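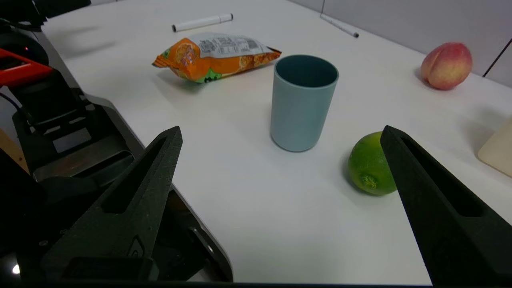
Houshang Daneshvar wrote after last week's session to ask why we were spending an hour on leaflets when hardly anyone under 40 admits to reading one. He had looked at the Stovlow bundle twice and still couldn't tell which party wanted to fix the bus station. Fair point, and a decent way into the topic, as two of the parties wanted to fix it and the third claimed to have done so already.

Local Campaigning: Notes for Session 4
The leaflet and what it is for

Start with the doormat. A leaflet has the time it takes to walk from the front door to the recycling, and whoever writes it knows this. So the candidate's name is large, the party's name is large in a good year and tiny in a bad one, and the policy goes on the back in a typeface suited to insurance documents.

Have the Stovlow bundle in front of you. Look at how each leaflet deals with the following.

The pothole. The candidate points at it, looking grave. Pointing is the whole of the argument. Ask who is responsible for the road (in Stovlow, the county, which wasn't up for election).

The local link. "Lives locally" is strong. "Works locally" is weaker. "Cares about the area" means the candidate will need a lift to the count.

The bar chart. See the Harju ward leaflet, where a party on 40 per cent has been given a bar nearly twice the height of the one next to it. The one next to it is on 38 in the small print and "can't win here" in the large. Check which election the numbers come from. It is often a different one, and occasionally a different area.

The fake newspaper. The Lerkasine Estate got one of these in January, masthead and all, with a weather forecast and a recipe for leek soup. The imprint is at the foot of page three, where the law is satisfied and the eye isn't. Printed by Kovico, who also printed the opposition's.
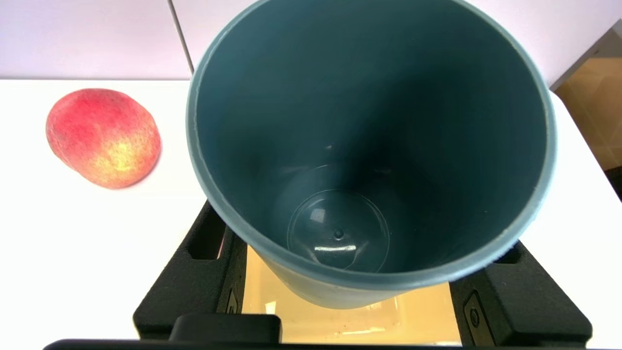 Course reader, p. 73

Does any of it work? The cautious answer is that leaflets do very little to change minds and a bit more to remind people there is an election on. In a ward where turnout is poor, the reminder may be worth having. Activists tend to believe in leaflets more firmly than the evidence allows, possibly on account of having carried them up all those steps.

Keep two questions apart in your essays. Persuasion asks whether a voter switches sides. Mobilisation asks whether a supporter leaves the house. Last year's scripts mixed them up with great confidence.

Also worth a paragraph: the leaflet as a message to one's own side. A party that delivers to every street in Harju is telling its members it still exists. Residents are more or less bystanders.
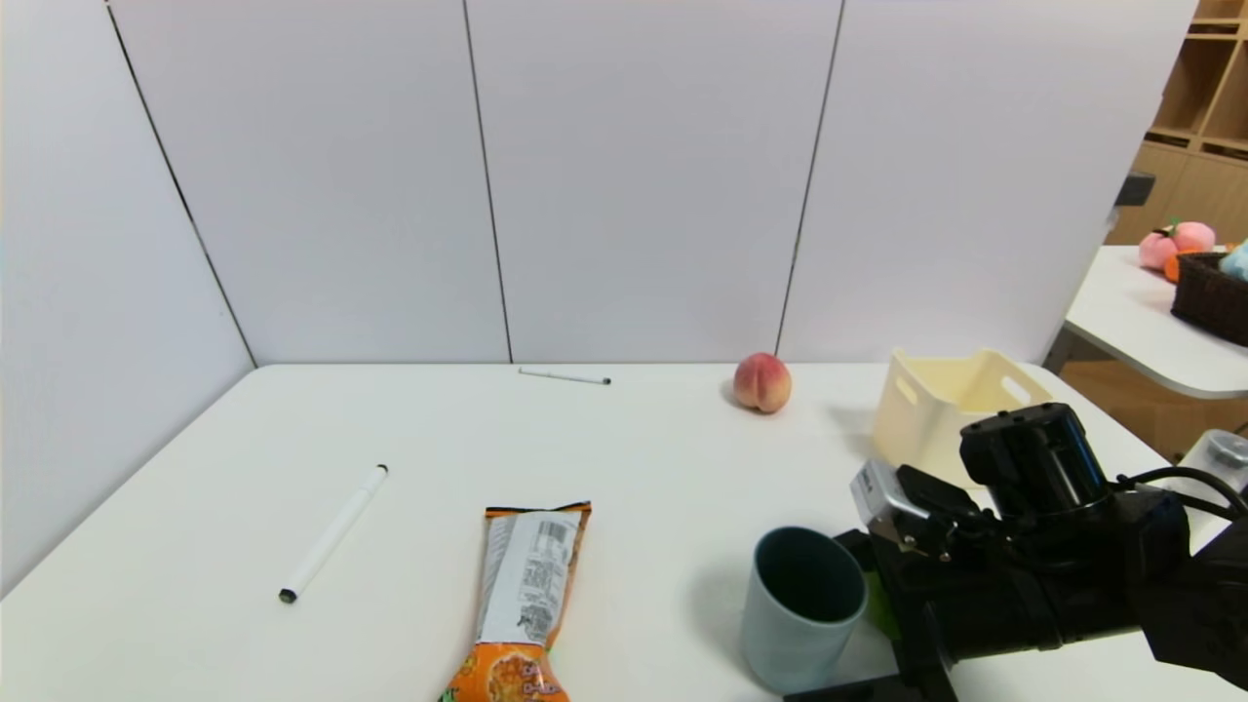
For the seminar

Choose one leaflet from the bundle and write 80 words on who it is trying to reach. Then cross out the party name and swap with a neighbour. If they can't guess the party, say whether you think the author would mind.

Read the Harju chapter before you come. Bring a ruler for the bar charts.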